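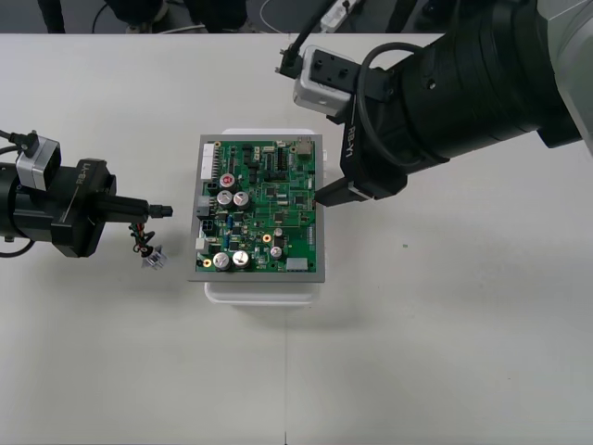

A green circuit board on its metal plate, with a white table underneath.

I have been meaning to write up the Brureo soldering station since November, and my neighbor Liette Ouellet has now asked me twice whether she should buy one, so I suppose it's time I sat down and did it properly.

A little background first. I fix old radios and the odd kitchen clock, mostly for friends, and for years I got by with a plug-in iron from a hardware store bin that had one setting, which was too hot. The Brureo is the first station I've owned with a real temperature dial, and oh my, what a difference! It's up to heat in 34 seconds by my kitchen timer, and it stays there, even when I'm working on one of those big ground joints that used to suck all the warmth out of the old iron and leave me with a dull gray lump.

The handle is light and doesn't get hot where my fingers go. The cord is nice and floppy too (stiff cords are my pet peeve – they tug at your wrist all evening). You get 4 tips in the box. I've only really used the small chisel and the fine point, and I expect most people will do the same.

Now for the grumbles. The stand is too light. I bumped it reaching for my tea and the whole thing slid across the bench, so I've put a strip of rubber shelf liner under it. The sponge is a flimsy little thing and I swapped it for a brass wool cleaner in the first week. And the manual goes on for 21 pages without once telling you how to change the fuse. Laurier Lévesque at the Cakthorpe repair evenings had to show me, and it's under the rubber foot at the back, of all places.

I did look at the Pollis as well, which has a digital readout and a very handsome case, but it costs a good deal more and the tips were out of stock everywhere I tried. The Brureo tips I can get in town, 6 to a pack.

So yes, Liette, go ahead and get one – but pick up some shelf liner while you're out.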